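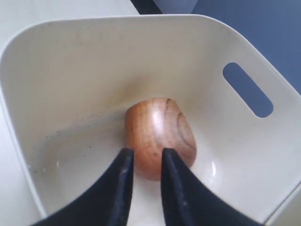

Home | Notes | Bench | Archive | Contact

Pick rules for the bin cell, revision 6

Last updated: December

I rewrote our handling rules after the last round at Grurnby. The old sheet ran to 17 items and people skipped most of them. Štěpánka Hrubý cut it down and I argued for two she wanted gone. What follows is the part that covers cups and bins.

Bin label. One object class per bin, name on the front face, below the handle slot. The cup bin reads 木杯, "wooden cup". Labels stay in the language of the task file - no handwritten translations next to them.

Start pose. Cup upright on the table, clear of both bins. Fingers closed, over the table, touching nothing.
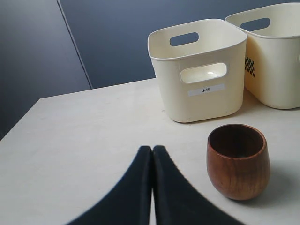 Grasp and release

Grip low on the body, one finger per side. Never pinch the rim. Inside a bin, keep the fingertips off the walls and open only as far as the object needs. Wipe the bin floor between sets; dust counts as a fault on the log.

Norbert Bednárik still wants a force limit written in here. I have 282 logged picks and don't trust the readings enough yet, so it stays out until revision 7.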